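Flultska
@flultska_builds · 27/04/2022

ok thread time. robotics club project, team Malhotra (we named it after the bus stop, long story). we are trying to teach a gripper to pick up shuttlecocks and put them somewhere useful. how hard can it be. very

the goal: by the end of term a robot arm clears a table of birdies on its own. first we have to show it how. so one of us holds the gripper by hand, does the pick, and the camera on it records everything. then do it again. and again
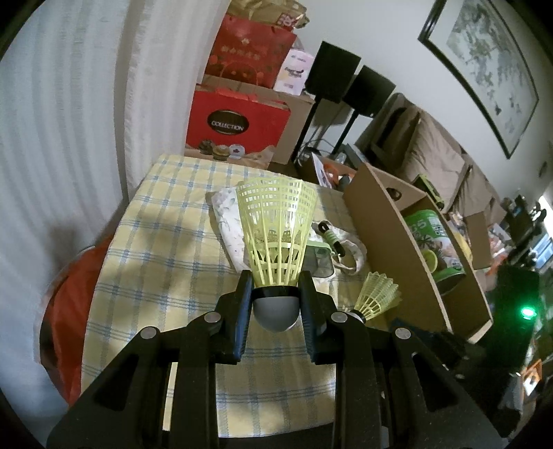
2 min read

shuttlecocks are a horrible object btw. light, hollow, skirt squishes if you look at it wrong. we started by grabbing the skirt bc its the biggest part. bad. it folds and then pops out the side of the fingers

so rule number one on the whiteboard is now GRAB THE BAND. the band around the neck is stiff, you can squeeze it and nothing moves. both pads flat on it, then lift

rule two is slow down. everybody rushes the close. our first 20 recordings from March were basically useless, fingers shutting while the hand is still moving. the model learned to do exactly that, very faithfully. thanks model

target is 300 good demos before we train again. "good" meaning one clean pick, one clean place, no second tries. if you fumble you throw the clip out. yes it hurts

someone asked why we dont just clear off the table. we tried! in March we did everything on a bare desk in the Rikholm lab and it worked great on a bare desk in the Rikholm lab. moved it to the next room and it went for a coffee lid

so now: checked cloth, tissue paper, cardboard, stuff everywhere. more mess = better data, thats the theory anyway. also a second birdie on the table so it has to choose one and stick with it 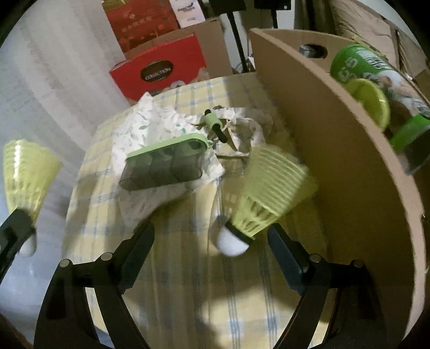 angle matters way more than I thought. birdie lying on its side is a totally differnt pick from one standing up. standing you come in over the top of the skirt or low at the neck, lying down you have to rotate your wrist and get under the band a bit. we log them as two seperate tasks now

things I wrote on my hand today so I wouldnt forget:
wipe the lens
start recording BEFORE you reach
hold still at the end, count to two
say the clip number out loud

the hold still part is bc the clips kept ending mid drop and then the trimming script (my script, my fault) cut off the release. lost 10 takes that way. fixed now I think

wrist update: sore. the gripper isnt heavy but try holding it out in front of you for 30 minutes. we swap after every batch now and whoever is off does labels

labels are the worse job imo. you sit there typing "side, left, clean" until words stop meaning anything

q from the replies: no we are not using the club's good feather ones lol. plastic only. badminton people would murder us

q2: will it work on tennis balls. no idea, maybe? round things roll away when you touch them so probly its own mess. ask me after Virkamham

oh yeah Virkamham is the student demo day we signed up for. you get a table, a power strip and roughly five minutes. the plan is: dump birdies out, arm picks them up, we stand there looking calm

backup plan is a video. dont tell anyone

still to do: retrain, mount the gripper on the real arm, check the camera sits at the same height as on the hand one (last time it didnt and it grabbed air for an entire afternoon), make a poster, find the tape

will post the training run when its done. if the loss curve is ugly I'm posting it anyway

ok going back in, its my turn on the gripper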